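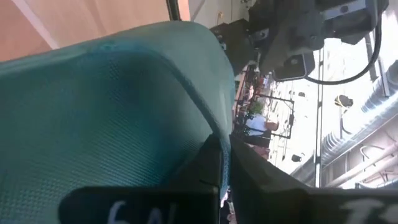 How to compare two sets of gripper fingers on a two-arm station

By Ebenezer Dankwa
Last updated Feb 25, 2026

At Flurnwood we had to choose between the Stomedov fingers and the Sowah fingers for our two-arm stations. Both sets bolt to the same gripper, and both did fine on blocks and boxes. Blocks and boxes did not tell us much. What follows is the test we settled on, using slide sandals and a small shoe rack. It takes most of a working day for each set if one person drives and another keeps the log.

What you need

Two arms with matching grippers and a camera at each wrist
A fixed camera that can see the whole table
Both sets of fingers, with spare screws
A small shoe rack
Slide sandals in more than one color
A controller that logs finger position and motor current (we use a Mimen)
A notebook or spreadsheet

Step 1. Mount the fingers and check the zero

Change the fingers on both arms together. Do not run one set on the left and the other on the right. People drive the two arms differently, and the left arm always ends up with the easier half of the job.

Close each gripper slowly on nothing and read the position. If it is off from the last set, redo the zero in the Mimen menu before you go on. Then close on a folded sheet of paper and tug it. If the paper slides out from one side, a finger is on crooked. Back the screws off, square it up and tighten again.

Set the closing current to the same value for both sets and write it down. We skipped this in November and had to throw out the first day.

Step 2. Check what the wrist cameras see

Open the fingers all the way and look at the live picture from each wrist. You want both fingertips in view and a clear gap between them. Wide fingers take up a lot of the bottom of the picture, and the driver needs that part most in the last bit of the approach.

Save one still with the fingers open and one with them closed for each set. You will want these later when someone asks why one set was slower.

Step 3. Lay out the sandals
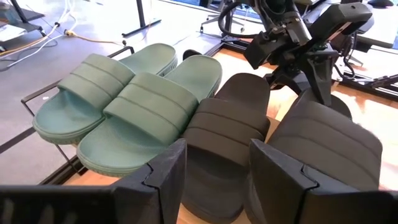
Starting positions matter more than the number of tries. If every sandal lies flat and well apart, both sets will pass and you will learn nothing. Make a few layouts and repeat them exactly for each set. At least one should be crowded, with the pairs side by side and touching. The dark slide standing nearly upright against the green one is a good hard start, as the fingers have to get to it without shoving its neighbor. Put another sandal up against the rack wire so the driver has to plan around the metal.

Mark the start of each layout with small bits of tape on the table. Take the tape up before you record if you plan to use the video for training.

Step 4. Agree on what counts

Write the rules down before the first try. Ours are:

A lift counts when the sandal is clear of the table and stays in the fingers until the driver chooses to let go.
A place counts when the sandal stays on the rack after the fingers open and back away.
A regrasp is allowed but gets its own mark in the log.
The limit is 30 seconds per try. A place at 29 seconds is a pass.
If the rack moves, finish the try, note it, and put the rack back.

Yaw Frimpong wanted a half point for a sandal that ends up hanging over the side of the rack. We tried it and spent too much time arguing over how far was too far. Now it either stays up or it doesn't.

Step 5. Run the tries

Plan on 200 tries per set. Change layouts often and keep the order the same for both sets. Have the driver stop when they get tired. Tired driving looks just like a bad finger in the log.

Grip each sandal in two ways: across the strap, and by the edge of the sole. The strap gives way when you squeeze it and the sole does not give much, so the two grips test different things. Note which one was used. If the log only says pass or fail, you can't tell later which grip let you down.

Watch the sandal from the side once it is off the table. A long sole can tip in the fingers even when the grip holds, and a tipped sandal is hard to set down on a narrow rack. Mark it as tilted even if the place goes well.

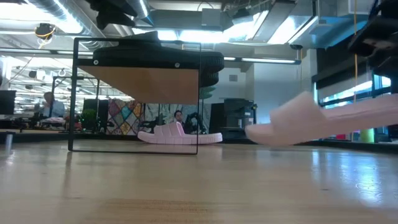 Step 6. Read the log

Drop any try with a camera or network fault. We kept 196 of the Stomedov tries and all of the Sowah ones. Use rates and not raw totals if your sets come out uneven like that.

Sort by grip first, then by layout. For us the strap grips were close to even. The sole grips were where the sets came apart: Sowah held better, while Stomedov let the sandal turn more often. On the crowded layouts it went the other way, and the Stomedov fingers got into small gaps with fewer bumps.

Look at the current trace for failed lifts. A sharp rise and then a drop usually means the sandal squeezed out. A trace that never rises means the fingers missed it.

Step 7. Swap back and repeat a few

Put the first set back on and rerun one easy layout and one crowded one. If the results are much better than in the morning, the driver has been learning and your comparison is off. Run the full test again with the order of the sets reversed.

Common problems

Fingers close unevenly: check the zero, then the screws.
Sandal sticks to the finger on release: wipe the pads and open more slowly.
Second arm blocks the view: park it higher between tries and add the parked pose to your notes.
Rack creeps across the table: put a thin rubber mat under it for both sets, and start the count over.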